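Shelf Life and Sorting at a Campus Food Pantry
Final Project Report, Applied Research Methods
Juniper Gallagher and Garnet Gill
Advisor: Dolores Crenshaw

1. Background

The Bakalis Street pantry serves students at our college and people who live in the neighborhoods south of campus. It is open three afternoons a week. Most of its stock comes from grocery stores, with a smaller share from food drives held in the dorms. In our first meeting, pantry manager Osian Ifans told us that the shelves were often full but that he still threw out food every week. He wanted to know which food it was and how it got that way.

Our question was whether the way items are put on the shelf affects how many of them pass their printed date before someone takes them.

2. Method

We worked at the pantry from February until the end of the term. For the first part of the project we changed nothing. Each time the shelves were restocked we wrote down the type of item, the printed date, and the shelf it went to. When an item was thrown out we wrote that down too. In total we logged 599 items during this period.

For the second part we used a simple date system. Every item got a colored dot for the month on its label, and new stock went behind old stock. We had planned to use the inventory app Tundine for both parts, but it would not save entries without a wireless signal and the back room does not have one. We went back to paper sheets and typed them up in the evening.

We left out bread and fresh produce. These are given away the same day and are never dated by the pantry.

3. Results

Canned vegetables and soup made up most of the stock but very little of the waste. The items thrown out most often were baby food, salad dressing, and boxed side dishes. Baby food was the worst of these. It arrived with short dates, and it was kept on a low shelf behind the door where few visitors saw it.

After we started the dot system, fewer boxed items were thrown out. Salad dressing did not change much. We think this is a demand problem - people take one bottle and it lasts them a long time, so putting the older bottles in front does not help.

Moving the baby food to eye level was not part of our plan. Osian did it on his own in the sixth week after seeing our first table. Waste in that group dropped right away, but we can't separate the effect of the move from the effect of the dots.

4. Problems

The two of us did not always record the same thing. Garnet counted a multipack as one item and Juniper counted each can inside it. We found this while checking the sheets and fixed it where we could, but 9 entries had to be dropped.

The pantry also closed for a week over spring break, and a large delivery came in the day after it reopened. That week's numbers are higher than the rest and we show them separately in the appendix.

5. Recommendations

The pantry should keep using the dots, at least for boxed items. It takes one person less than an hour per delivery. We also suggest asking dorm food drives not to collect salad dressing, and putting a short list of wanted items on the flyer.

A later group could look at what visitors want but can't find. We heard many requests for cooking oil and rice while we were there and did not record them. Ansel Hutchins in the student life office has offered to keep our sheets for anyone who takes this up. 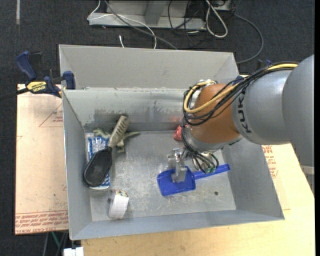

The sheets are sorted by week, and the blank version is in the same folder. Anyone using it should add a column for multipacks before starting.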